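Home | Events | Officials | Contact

Category: Marshaling and Race Control
2 min read

Entrants in the Tollbridge hill climb must complete sign-on before presenting a car for scrutineering. Bring your competition license, club card and entry confirmation to the desk by 7:45 a.m.
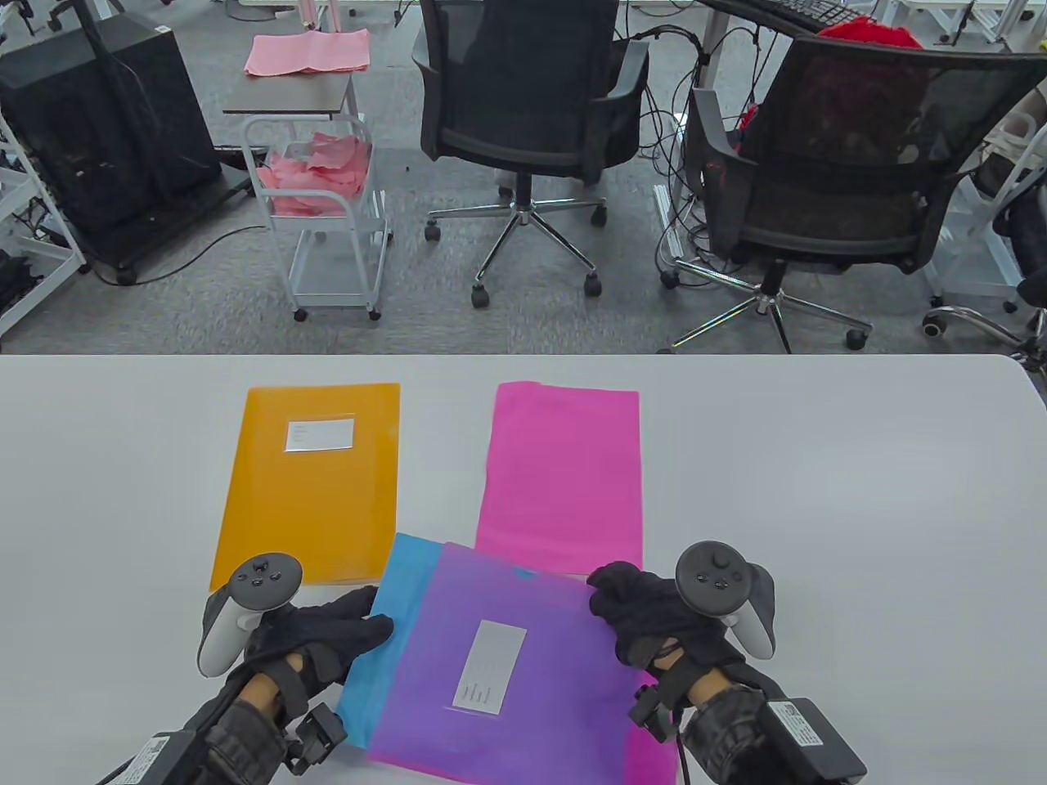 What happens if my license has expired? You may not start, and the entry fee is retained.

After sign-on, fix your numbers to both doors and proceed to Bay 13. Helmets and harnesses are checked first – keep them on the passenger seat.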